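Bench notebook, Kerkville shop
October 7, 2022
Block bin, second pass on contents and floor condition

Carried over from the last entry: the gray bin was emptied, wiped, and put back on the wooden surface. Red and green long blocks only from here on. The short ones went back to the Lollia crate and should stay there until someone decides whether we want mixed lengths at all.

Bin floor. Scuffing is worse than I had written down. Most of it is shallow and you can't catch a fingernail in it. There are a few deeper marks near the front wall that do catch. Wiped once with water, once with the citrus cleaner. The cleaner took off the colored rub marks but did nothing for the scratches. Not sanding it. A sanded patch will be a different finish from the rest and I would have to write that down every time too.

Checked the floor for flatness with the steel rule on edge, both diagonals. Light under the rule at the middle, very little at the corners. The floor bows down slightly under its own weight when the bin is lifted, and sits flat once it is on the wood. So measure with the bin in place, not on the cart. I did it on the cart first and had to throw out the page.

Blocks. Weighed the reds on the small scale, then the greens. The reds agree with each other to within the last digit. First green came out at 242 g, the next one a touch lighter. Rechecked both after zeroing, same result. I assume paint thickness. The greens were done in December from a different can, and the second coat was put on heavier than it needed to be. Corners on the greens are rounder to the touch for the same reason.

Edge wear: the reds show bare spots at the ends. The greens don't yet. If the paint keeps coming off at this rate the reds will need another coat before the greens do, and then the weights shift again. Leave them alone for now and log the wear.

Dumping procedure. Tried three ways of getting a layout that isn't just me arranging things:

a) Tip from the tray at the near wall. Blocks slide as a group and end up side by side. Useless.

b) Drop one at a time from rim height. Good spread, but they land on their ends and that is where the paint is going. Also loud.

c) Tray held low over the middle, turned a quarter while tipping. Blocks fan out, mostly flat, some close together, some with clear floor between them. Using this one.

With (c) I still get a pair lying nearly touching along their length in a good share of the dumps. I had been breaking those up by hand. Stopped doing that. Close pairs are part of the set and should be logged as they fall. Anything standing on end or leaning on a wall gets a re-dump of the full tray, no single-block corrections.

Logging. Sheet columns as before: dump number, color, tilt (left, right, none), neighbor within a block width (y/n), lying flat (y/n). Tilt is read from the front of the bin, looking at the far end of the block. I found two older sheets where it had been read from the side. Marked them in pencil and moved them to the back of the binder. Sheet for today starts at 2379.

Did 50 dumps with method (c) before stopping. Threw out 8 for blocks on end or against the wall. That is better than (b) and I am not going to chase it further.

Surface under the bin. The wood is light and the bin slides on it if bumped. Put down two strips of the Jetelon non-slip at the front and rear edges. Holds well. It raises the bin by the thickness of the strip, so the rim height in the old notes is now low by that much. Outline of the bin is penciled on the wood. Please don't erase it when wiping down, the last outline went that way and it took most of a morning to get the bin back where it was.

Lighting. Overheads on, blinds down. Dark green on gray is hard to read when the blinds are up and the sun is on the near wall. Red is fine either way.

To do:
- get paint from Chowdary, same can number as the reds, and ask if the green is still stocked
- felt for the tray lip, it is chipping the block ends
- re-weigh all after the next full sheet
- find out whether the Lollia people want their crate back
- second bin: same floor check before it goes into use, on the wood, not on the cart

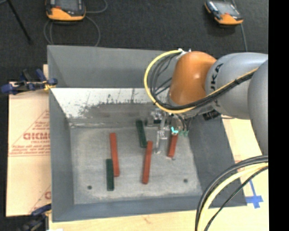
Red and dark green blocks in the gray bin, floor scuffs visible.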